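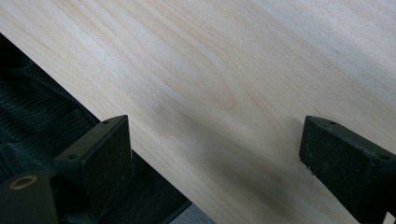
Gripper over the pale board, from the hand-held tool.

Minutes, hand-guiding group, 2023-03-10
Notes by me again, so blame me for the spelling.

Present: Fredy Alvarado, the two Akis folks, Agudelo, me. Wikaven dialed in and dropped off twice.

1. Last time's notes
Fine as they were, except I'd written "left pad" where Fredy meant "right pad." Fixed.

2. Board task
We spent most of the hour on this one! The job is still to pick up the board by its edge, carry it over and set it down flat. Fredy wants everybody doing it with the hand-held tool at the same slow speed, and I'm with him. When I rush (and I do), the playback gets jerky right at the close. Agudelo likes the remote control better for the last bit, the setting down, and showed us how he eases off the stick early. We went back and forth and agreed to record it both ways, hand tool first.

We looked at the view between the fingers for a good while. There's a soft gray shadow across the wood, darkest right between the two pads, and the Akis folks worry the model will learn the shadow and miss the board. Fredy thinks mixed lighting takes care of it. I'd just like to try it with the lamp moved before we argue more.

The pads are scuffed and dusty, with a few white fibers on the left one. Agreed to wipe both before each batch. I'm adding it to the sheet on the door.

3. Numbers
We have 2626 demos logged under Dikex, and Fredy tossed out more than 8 from his own batch for starting with the fingers already shut. Please start open, people. I did it too, in November, so no finger pointing.

4. New people
Wikaven is sending 3 trainees. I'll sit with them on the hand tool, and Agudelo gets them for remote. We didn't settle who does their log-ins.

To do
Me: door sheet, move the lamp, trainee times
Fredy: write down the slow speed so it's the same for all of us
Agudelo: 7 remote runs of the set-down
Akis: send the lighting notes

Next meeting same room, and Wikaven will try a different phone.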